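Window and door walk-through, Famance house, before the cold sets in. My notes are next to each item, so bear with the rambling!

- [x] **Upstairs sashes open and lock.** All fine except the back bedroom, which needs a good shove. I rubbed candle wax on the track and it's a bit better.
- [x] **Weatherstripping.** Replaced 2 strips on the front door. The old stuff came off in crumbs (yuck).
- [ ] **Caulk outside.** Cracked under 5 windows. Mayu Yoshida is lending me her good caulk gun, so this waits for a dry day.
- [x] **Fogged glass.** Just the landing window. Seal's gone, and Miah quoted me for the pane only, not the whole unit – hooray!
- [ ] **Escape window in the basement.** Opens, but the well is full of leaves again. Clear it THIS WEEK.
- [x] **Storm door closer.** Slams. Turned the screw a little and now it only sort of slams.
- [ ] **Sill rot, kitchen.** Soft spot at the left corner. Tahsin Sultana wants to poke it herself before I buy any filler.
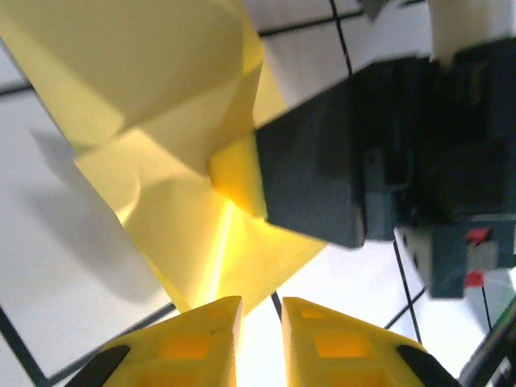
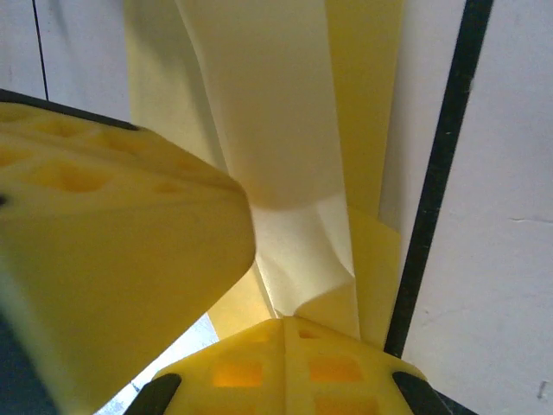
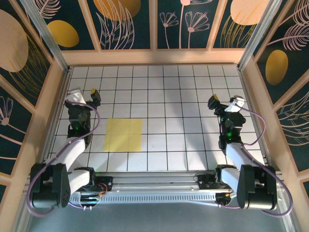

Clumham, 01/10/2019

Look at the kitchen sill again in March, and order the landing pane before then.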